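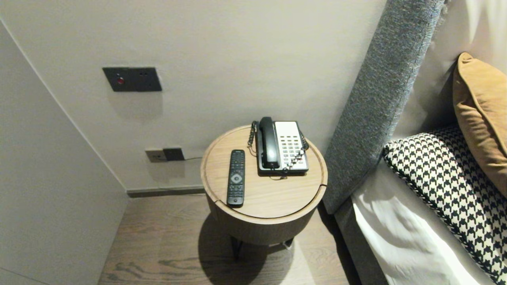 Bedside Tables in Tight Spots

A guest room bed always ends up closer to the wall than the floor plan promised. What's left over is a slot where one person can stand sideways, and into that slot has to go a table, a lamp if you're lucky, and everything a sleepy adult reaches for at 2 in the morning.

Go round. A square table in a narrow gap has four corners and your hip will meet them all by the end of the weekend. Measure the gap at the height of the mattress, with the bedding on, because a fat comforter eats more room than you'd think. Then buy smaller than that. I bought the exact width once and had to make the bed with a butter knife.

A rim or a groove near the edge of the top looks like decoration, and mostly is, but a shallow groove will slow down a pen that has decided to leave. It also collects dust and cracker crumbs. A dry toothbrush gets them out. So does a cotton swab, if you have the patience of a saint and a free Tuesday.

Phone and remote

These two will take up the whole top of a small table, so decide where they live before the guests do it for you. Phone at the back, remote in front or to one side, pointing the same way every time. You want to be able to find the mute button with your eyes shut.

Clean the remote. Take the batteries out, wipe it with a cloth barely damp with rubbing alcohol, and run a wooden toothpick along the edges of the buttons. Do not spray anything at it. The one from our den had not been cleaned since we moved to Drirton, and I will spare you the details.

Curly phone cords tangle from people turning around while they talk. Unplug the cord at the handset end, let it hang, and it will spin itself out. If it has been kinked for years, wind it snugly around a broom handle against the direction of the kinks and leave it overnight. Mine came off looking about as young as I do.

The cord behind the table

Keep lines and power cords running along the baseboard and up the back of the table. A drop of cord across open floor is a trip wire with a bill attached. Small stick-on clips work on painted baseboards if you wipe the paint first and press for longer than the package says. I used 16 of them in one bedroom, which was 2 more than it needed and one fewer than the vacuum cleaner pulled off.

Leave yourself enough slack to pull the table out and sweep. Check that you can still reach the outlets without lying on your stomach.

Feet

Thin metal legs are nice to look at and hard on floors. Felt pads, the kind you cut from a sheet, changed whenever they go flat and furry. On very skinny legs the pads slide off sideways by July, so try the rubber caps that slip over the end. Bring a leg measurement to the store. "Skinny" is not a size.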